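Skip to content
Home News Programs Students Giving Contact

Student Robotics Team Completes Household Tasks Project
2 min read

The Stullgate Institute has announced that its student robotics course has completed a semester-long project on household work. The final sessions were held in May in the Lodhi Building, where a practice area was furnished with ordinary home items for the course.

Students enrolled in the course wrote and tested control programs for two-armed robots. Assignments covered handling cloth, moving baskets and containers, and working around household fixtures. Teams were graded on their written plans, their test records and a supervised trial lasting 48 minutes.

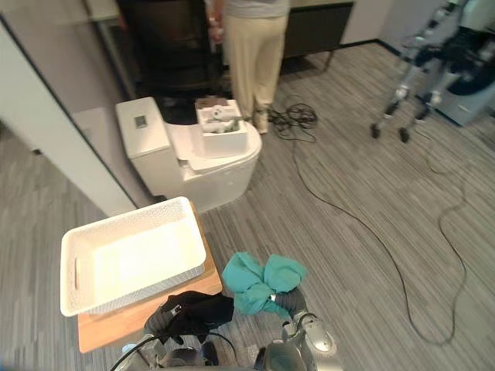 Seven teams took part in the final trials. The highest mark was awarded to team Rurka, whose program for picking up and sorting cloth received 59 points. Team Givby placed second and was commended for the quality of its test records.

"Soft materials remain a difficult subject for students at this level," said Trinity Sorensen, who directs the course. "Each team was asked to record its failed attempts in full, and those records will be used in teaching next year."

The course is open to students in their second year or above who have completed the introductory programming requirement. A lab fee of $400 applies. Students who receive financial aid may request a waiver through the department office.

Applications for the next session will be accepted through the student portal. Project reports from this year's teams are available for reading at the Lodhi Building front desk until 5 p.m.

This site uses cookies to improve your experience. Accept Manage settings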